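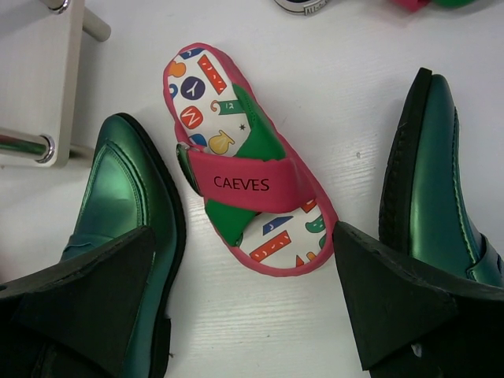 Does the Kikari comment filter understand what people mean? Some of the time. It scores each comment for rudeness, and it does better with long sentences than with slang, dialect or brand names. Take a child's pink sandal with CAEVES printed across the strap. Our filter reads that word as a misspelling of Cuevas, a surname, and wonders if somebody is being mocked.

Why was my polite comment held back?
You probably named a group of people. The filter learned from old forum fights, where those names mostly came up before something nasty. Rokeya Gazi on the Clultham desk reads held comments every Monday and frees most of them. 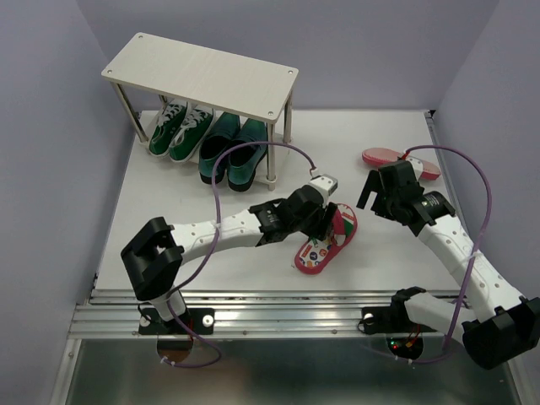
Can I appeal?
Yes, in up to 500 characters. Appeals go past the same filter, so keep your temper until the second paragraph.

Who labeled the training comments?
A team of 4 at Prornitz. They all grew up in the same town, and it shows. We're hiring readers from other places.

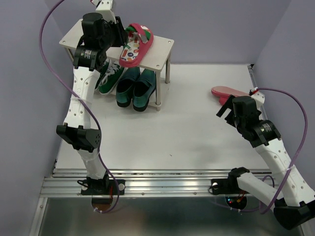 When will it be fixed?
The next version adds roughly 300 corrected dialect phrases. At that pace we expect to be done by 2099.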